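Progress Report to the Lemton Road Safety Fund
Project: Seat anchorage and loose cargo in light delivery vans
Reporting period: second half of the grant, up to the end of August

Summary of the period

In this period we completed the reconstruction of the Nillum depot collision, finished the first series of sled tests, and started the comparison between the test results and the injuries reported by the two occupants. The work is a little behind the plan in one part, the measurement of partition walls, and I explain this below. The budget is in order and we do not ask for additional money.
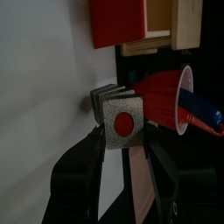 Hendrik Brouwer

Background

The Fund will remember that the project began with a single case. A delivery van was traveling on the access road behind the Nillum depot when it struck the rear corner of a parked trailer. The driver wore his belt and had bruises only. His colleague sat on the folding seat behind the partition, which is permitted for short movements inside the depot area, and he suffered a broken pelvis and a serious injury of the lower back. The owner of the van, the transport firm Mac an tSaoi, gave us full access to the vehicle and to the maintenance papers, and I want to thank them for this.

The question in the case was simple to ask but not simple to answer. Did the folding seat fail because the crash was too severe for any such seat, or did it fail because cargo came forward and loaded it from behind? The answer is important for many more vans than this one, as the same type of seat is sold as an accessory for several models.

Reconstruction of the collision

We inspected the van at the Tidum yard, where it is stored under cover. The crush at the front was measured on a grid and compared with published stiffness values for the same class of vehicle. The airbag control module had kept a record of the event, and the change in speed from the record agrees well with the value from our crush measurements. I consider this part closed.

The seat base was still attached to the floor by the two front bolts. Both rear bolts had pulled through the floor panel. The holes are stretched toward the front of the van, and there is paint transfer on the back of the seat frame at the height where the lowest shelf of the cargo rack ends. These marks were documented before anything was moved, and the seat is now kept separately with a custody form.

According to the loading list, the van carried 600 kilograms of boxed goods. The cargo net was found rolled up and tied behind the left door. We cannot say from this alone that it was not in use at the time of the collision, and I have written it in this careful form in the case file also.

Sled tests

The first series was made with new seats of the same type, bolted to floor panels cut from a scrapped van. In the tests without cargo, the seat stayed attached at all four points, although the floor panel was bent visibly around the rear bolts. In the tests with 200 kilograms of free cargo behind the seat, the rear bolts pulled through in the same manner as in the case vehicle. The stretch of the holes is similar in direction and slightly smaller in length.

This result supports the second explanation, that the cargo loaded the seat. I would like to be prudent here. The panels in the tests were old, and we do not know their exact history of corrosion. For the second series we will therefore use larger backing plates on one half of the panels, to see how much the floor itself contributes. 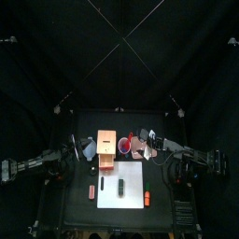 Can the test results be applied to vans that have a full steel partition?
Only in part. A full partition takes a large portion of the cargo load before it reaches the seat, so the forces on the rear bolts will be lower than in our first series, and we have not yet measured how much lower.

Partition measurements

This is the part which is delayed. We planned to measure the bending of three partition types under a slow pushing load, but the load frame at Tidum needed a new hydraulic seal and the first seal delivered was of the wrong size. The frame is working again. One partition type is measured and the other two are waiting. I expect that this can be recovered during the second series without a change of the final date.

Injury comparison

Our medical consultant has received the hospital records of both occupants, with their written consent. Her first opinion is that the pelvic fracture fits a load from behind and below, as from the seat frame rotating forward. The back injury is more difficult to interpret, and she has asked for the original scans.

Costs

Spending is within the approved lines. The repair of the load frame cost 2,000 euros and was paid by the institute. Travel was lower than planned, mainly for the reason that Mac an tSaoi transported the van to Tidum with their own truck.

Next steps

The second sled series will begin when the backing plates have arrived. After this we complete the partition measurements and write the draft of the technical paper. I will send the Fund the draft before it is submitted anywhere. I also request permission to share the results of the first series with the seat manufacturer already now, as they have asked for them and could use them for a change in their mounting instructions. A short reply by e-mail is sufficient for this.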